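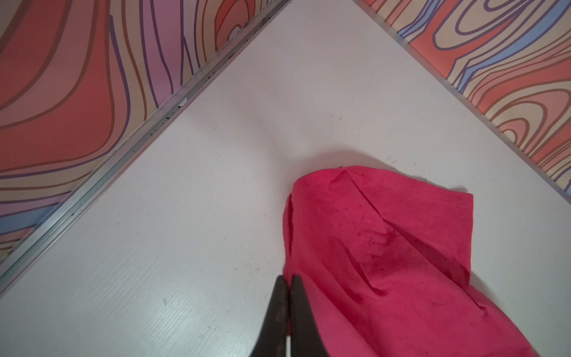

# Ranel

Ranel reads a gridded elevation file and writes filled contour bands as SVG or PDF for large-format printing. It was split out of the Somum mapping scripts in January and now has no dependency on them.

## Install

Python 3.7 or later is required.

```
git clone --depth 1 ranel
cd ranel
pip install .
```

## Usage

```
ranel bands input.asc --levels 13 --palette warm --out sheet.svg
```

- `--levels`: number of bands. Default is 13.
- `--palette`: `warm`, `cool`, `grey` or a path to a CSV of hex colours.
- `--smooth`: passes of line smoothing. Default is 2. Higher values can make neighbouring lines cross on steep ground.
- `--outline`: line colour. Use `none` to omit.

Input cells must be square. Reproject before running; Ranel does not read the coordinate system and will not warn you if it is in degrees.

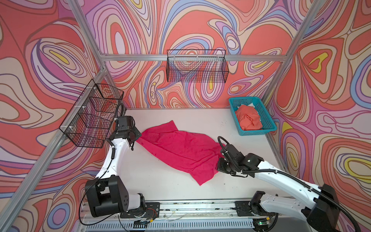
*Swirled wall panels in coral, pink and periwinkle, with dark brown outlines.*

## Sample data

`data/plaketon.asc` covers the Plaketon catchment and has 3747 valid cells. Missing cells are stored as -9999 and are left unfilled in the output. `data/oconaill.asc` is the Ó Conaill grid, resampled from the original survey with bilinear interpolation. Heights in both files are in metres.

## Printing notes

Sheets wider than 2000 mm are split into panels automatically. Each panel carries a bleed on all four sides, set with `--bleed`. Colours are written as RGB, so convert to the printer's CMYK profile separately. Mid pinks shift the most in conversion.

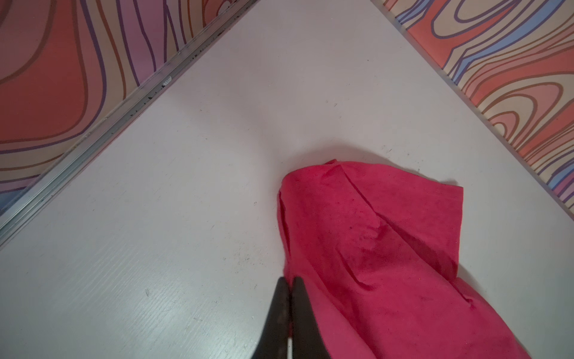 *Magenta-pink cloth on a white tabletop.*

## Known issues

- Closed contours touching the grid boundary are sometimes filled with the band above.
- PDF output ignores `--outline none`.
- Memory use grows with the square of the smoothing factor.

## Licence

Code is MIT. Sample grids are CC BY 4.0.

Last updated Apr 26, 2020.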